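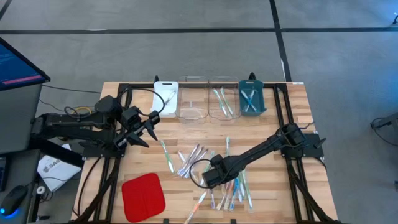 Loose toothbrushes in front of four open bins, a few already inside, on a butcher-block top.

Home > Storage > Bath Supplies > Tips

Filed under: Small Items, Sorting

10/04/2023
By Veronica Ursu

Spare toothbrushes bought in bulk end up mixed in a drawer, and the oldest stock goes to the bottom. A row of open bins corrects this at low cost.

Set the bins edge to edge along the back of the work surface, with a rail or batten behind them so they do not creep when you reach in. Mix opaque and clear bins. Clear walls let you check the level from the side; opaque bins are better for colors you rarely need. Assign one color group per bin and leave one bin empty at the start for anything that does not fit a group.

Bin depth matters more than width. A standard adult brush lies flat in a bin 9 inches long. In a shorter bin it rests on the diagonal, and the next one crosses it, so capacity drops quickly. In our test a short bin took 11 wrapped brushes before the top layer began to slide out. The long one took 22.

Work from a single pile in front of the bins. Spread it one layer deep before sorting. 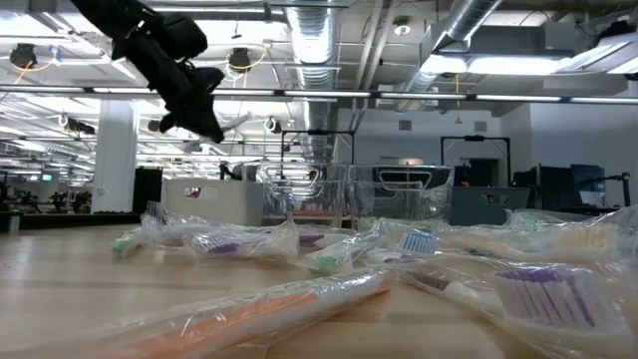

Clear wrappers cling to each other and reflect overhead light, so read the handle color, then the bristle color if the handle is hidden. Multicolored brushes go by the color of the grip. Pick each one up by the handle end and keep the head up if the wrapper is torn. A brush with an open wrapper should be used first or set aside for cleaning grout.

Leave sealed wrappers on until use. Unwrapped brushes need air and should not be stored in a closed bin.

Bins with a cutout handle can be pulled from a deep shelf with one hand. Turn the cutout toward the front. Floarea Mocanu keeps hers on a shelf 4 inches taller than the bins, enough clearance to drop a brush in without pulling the bin out.

Wash empty bins in warm soapy water and dry them fully before refilling. Adhesive labels lift after more than a few washes; a paint marker on the rim lasts longer. Recheck the groups when new stock comes in.

Previous tip | Next tip | All storage tips | Contact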